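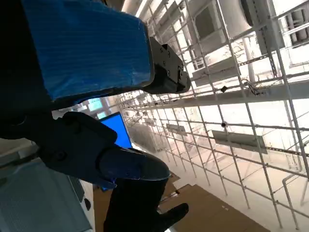
What keeps a rack made of thin tubes from leaning over sideways?

Stiff joints or diagonal members do. A rectangle of tubes joined by loose connections can fold into a parallelogram under a small side load, and adding more rectangles of the same kind does little to change this. The rack has to resist that change of shape at its corners, along a diagonal, through a panel fixed across the opening, or by being tied to a wall.

Unit 3: Open tube racks in workrooms
Storage and Room Equipment, Hultthorpe course
Handout revised Friday, June 25, 2021

1. Terms

Upright: a vertical tube that carries load to the floor.
Crossbar: a horizontal tube between two uprights.
Bay: the space between one pair of uprights and the next, measured along the length of the rack.
Opening: the clear rectangle bounded by two uprights and two crossbars.
Pitch: the center-to-center distance between repeated members. Vertical pitch is measured between crossbars, horizontal pitch between uprights.
Racking: sideways distortion of a rectangular frame. In these notes "the rack" is always the furniture and "racking" is always the distortion.

Clear opening and pitch are often confused in supplier tables. The clear opening equals the pitch minus one tube diameter, provided both tubes have the same diameter. Clips and sleeves reduce it further. A box that matches the pitch exactly will not go in.

2. Load path

Load placed on a crossbar is passed to the two uprights at its ends. If the load sits at midspan, each upright takes half. If it sits close to one end, that upright takes nearly all of it. The crossbar bends; the upright is mainly compressed.

For a given load at midspan and the same tube, deflection grows with the cube of the span. Doubling the bay therefore multiplies the sag by eight. Bending stress under the same load only doubles. A long crossbar will usually look unacceptable well before it is in danger of failing, and sag is the first check in the exercises for this unit.

Uprights fail differently. A slender tube in compression can bow out between its points of restraint. Crossbars shorten the unrestrained length only if the joints hold and the frame as a whole is braced. Taking out a crossbar to make room for a tall item lengthens the free part of both uprights, so check the load on them again before the rack goes back into use.

3. Worked dimensions

The Castau bay used in the September drawing set has a horizontal pitch of 1,307 mm and a vertical pitch of 371 mm. With 25 mm tube throughout, and ignoring clips:

Clear width: 1,307 - 25 = 1,282 mm
Clear height: 371 - 25 = 346 mm

Use the clear values for fit and the center-to-center values for span. Do not round until the last step.

The Hirano drawing shows the same bay with sleeve joints. The sleeve thickness is given on the sheet and must be subtracted at both ends of the clear width.

4. Joints and finish

Welded joints are stiff and need no adjustment, but the pitch is fixed. Clamped joints allow changes and depend on tightening torque. Push-fit joints are quick to assemble and should be treated as hinges in calculation unless test data are supplied.

White powder coating shows scuffs and dirt early, which helps inspection. Look for chips close to joints, where a slipping clamp will scrape the coating. A coated tube is slightly larger than its bare size; reamed fittings may bind.

5. Laptops and cables near open racks

A laptop needs a flat surface under its whole base. Bare crossbars support it on lines, and the air intake may end up over a tube or over nothing at all. Fit a solid board, fixed at the edges.

Keep the screen out of direct line with a window where the layout allows. Run cables down an upright and tie them at each crossbar. Loops hanging into an opening catch on anything drawn out of it.

6. Before the next session

Read the Busia layout sheet and mark which openings would change if one crossbar were removed from the middle bay. Bring the marked sheet. Calculate midspan deflection for the Castau bay using the tube data in the appendix, first with simple supports and then with fixed ends. State the units on every line.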